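On the Keeping of Household Records

23 September 2017

Readers of this blog have written to ask for a fuller account of the record-keeping practice mentioned in the spring. The present entry sets out that practice as it stands, together with the changes made over the summer. It applies to a household of two adults and is not offered as legal or tax advice.

The practice began with a dispute over a water bill. In April the utility in Ernia issued a notice for $766, payable in 30 days, covering a period for which payment had been made in full. The payment had been made by check. The check register was in one drawer, the bank statements were in another, and the original bill had been discarded. Resolving the matter took three telephone calls and one visit in person, where Ms. Sewwandi Pramanik of the billing office located the payment under the account of the previous tenant. She was courteous throughout. She also observed that a copy of the bill would have settled the question on the first call.

It was decided that evening that all papers of consequence would be kept in one place and under one system. The system has four divisions: property, money, health, and persons. Property includes the lease, appliance papers, and the insurance policy. Money includes bank statements, pay records, and tax returns. Health is self-explanatory. Persons holds birth and marriage certificates, passports, and school records, including those of my late mother, which are retained for reasons of sentiment.

Each division has its own box. The boxes presently in use were purchased from Đặng, the stationer on the north side of the square, and have proved satisfactory. An earlier set, ordered by mail, had lids that would not stay closed once the folders were in place, and was returned.
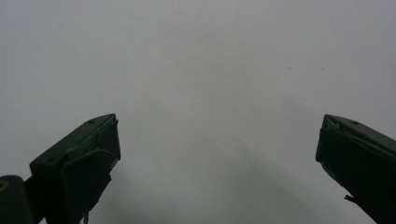

The question of how long to keep a given paper is the one most often raised. Published guidance varies, and the rule followed in this household is stricter than most. Tax returns and their supporting papers are kept for eight years. Utility bills are kept for two. Receipts for ordinary purchases are kept until the statement showing the charge has been checked, and are then destroyed. Certificates are never destroyed. My husband, Khải Hồ, considers eight years excessive and has asked that his disagreement be noted.

Papers are filed on the first Sunday of the month. In the interval they are placed in a tray by the front door. It was formerly the custom to file each item on the day of its arrival, and this custom lasted six weeks.

Scanning was considered at some length. Trinh Ngô, who kept the books at Clorona until her retirement, recommended scanning everything and storing the originals elsewhere. A trial was carried out in July. By the end of it 600 pages had been scanned, of which a good number were upside down and several were the backs of envelopes. The files had been named by the scanner and could not be told apart without opening them. Scanning is now limited to the Persons division and to the current lease. Copies are held by my brother-in-law, Tài Lương, who lives out of state.

One further change deserves mention. A single sheet listing the contents of all four boxes is now taped inside the door of the hall closet. It gives the name of each folder, the year it was opened, and the year in which it may be reviewed. When a folder is removed, the borrower writes the date in pencil beside its name. The passport folder has been out since August 20 and its return is requested.

Corrections to the retention periods given above may be left in the comments. A later entry will address photographs, for which no adequate system has yet been found.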